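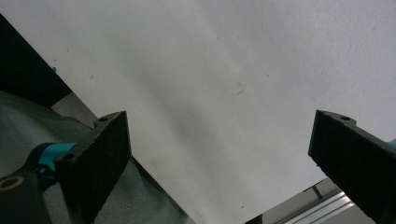
Superfície branca com pequenas marcas.

A decisão de Hastadholm de encerrar o arquivo municipal em papel merece exame mais demorado do que aquele que recebeu. O acervo reúne 227 caixas de atas, plantas e licenças, e a proposta em apreço prevê a sua eliminação após a digitalização, a concluir até abril. Entende-se a preocupação com a despesa. Não se entende a pressa.

Um registo público serve também a quem ainda não formulou a pergunta. Em Flimham, processo semelhante suprimiu as anotações à margem, consideradas irrelevantes, e mais de 20 litígios de propriedade ficaram sem prova documental. 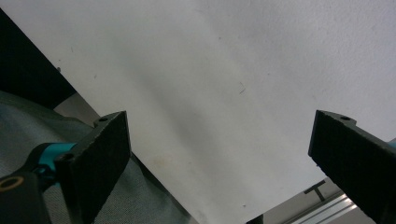 Harvey Vachon objetou, em carta a esta página, que nenhum município pode conservar tudo e que o prazo de 30 anos previsto no regulamento já é generoso. A objeção é séria. O prazo, contudo, foi fixado para documentos correntes, e a sua extensão às atas carece de fundamento expresso.

Recomenda-se, assim, que a assembleia suspenda a eliminação, publique o inventário completo e submeta a consulta os critérios de seleção. O depósito de Zacharias dispõe de espaço suficiente, e o encargo anual seria modesto.
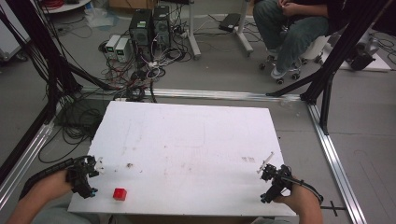

Placa de espuma branca e pequeno cubo vermelho.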